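Tiempo de lectura: 4 min

Plomton: el brazo simulado para el taller de montaje

Plomton es el paquete de simulación con el que trabajamos en el club desde el curso pasado, y ya tocaba que tuviera su propia página. Trae un brazo articulado con pinza, una habitación cerrada donde moverlo y una colección de tareas de montaje con muebles pequeños. Se instala en los ordenadores del aula y también en el portátil de casa, así que cada equipo puede llegar a la sesión con los deberes hechos (o con las dudas apuntadas, que también vale).

La idea salió de Rajkumari Maurya, que buscaba algo más jugoso que apilar cubos. ¡Y vaya si lo es! Un mueble tiene partes redondas, partes planas, travesaños que estorban y sitios a los que hay que llegar en vertical. Los alumnos descubren enseguida que mover la pinza de un punto a otro es la parte fácil, y que lo entretenido está en decidir por dónde pasa el codo.

La tarea estrella es la del taburete. Lo colocamos patas arriba, con el asiento apoyado en el suelo, y el programa del equipo tiene que llevar la pinza hasta el extremo de la pata indicada sin rozar las otras tres ni los travesaños. La posición de salida y el giro del asiento cambian en cada intento, de modo que copiar las coordenadas del vecino no lleva muy lejos.

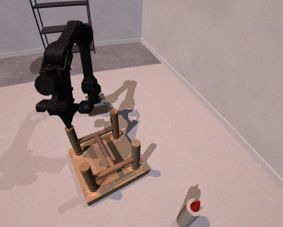 Plomton, tarea del taburete: la pinza sobre una de las patas traseras.

Con las sombras activadas la escena gana muchísimo. Yiğit Karaca se pasó varias tardes ajustando las luces y la diferencia se nota sobre todo al juzgar alturas: los equipos que trabajan con la vista fija aprenden a mirar la silueta del brazo en el suelo antes de bajar. Si el ordenador va justo, se pueden desactivar desde el menú de vista y la física sigue siendo la misma.

Qué incluye

– 19 tareas de montaje y aproximación, ordenadas por dificultad.
– 384 posiciones de salida guardadas, para que todos los equipos puedan repetir exactamente la misma prueba.
– Modo paso a paso, con avance y retroceso. Es el favorito de quienes empiezan.
– Registro de colisiones en un archivo de texto, con el instante y la pieza tocada.
– Cuaderno del alumno, de 141 páginas, con ejercicios resueltos en los capítulos impares.

Los programas se escriben en Python. Para las primeras semanas hay además un editor de bloques, Kong, que preparó Jingyi Hou y que enseña el código equivalente al lado de cada bloque. Casi todos los equipos lo sueltan antes de lo que esperábamos, aunque para planificar trayectorias largas más de uno vuelve a él.

Plomton y la liga Grestine

La ronda de simulación de la liga Grestine se hace íntegramente con este paquete. Cada equipo entrega un único programa y lo ejecutamos sobre posiciones que no ha visto antes. Puntúan la precisión al llegar, el tiempo y la limpieza del recorrido, y cada contacto con el mueble resta. El año pasado el equipo de Zihan Jiang terminó con 197 puntos, todavía la mejor marca del club, gracias a una rutina lentísima en el último tramo que a todos nos pareció exagerada hasta que vimos la tabla.

La próxima ronda es el sábado 17 de febrero de 2018. Se puede participar con la versión actual o con la anterior, pero conviene indicarlo en la entrega, porque el límite de velocidad de la muñeca es distinto.

Instalación y dudas

El instalador está en la carpeta compartida del club, dentro de «Clorkance», junto al cuaderno en PDF. Al abrirlo por primera vez hay que elegir la carpeta de proyectos; mejor una sin acentos ni espacios en el nombre, que el editor de bloques todavía se atraganta con ellos. Si el brazo arranca girado, basta con cargar de nuevo la posición de salida.

Xinyi Su lleva el apartado de tareas nuevas y recibe propuestas encantada. Basta un dibujo a lápiz con las medidas del mueble y una frase que explique qué debería hacer el brazo con él.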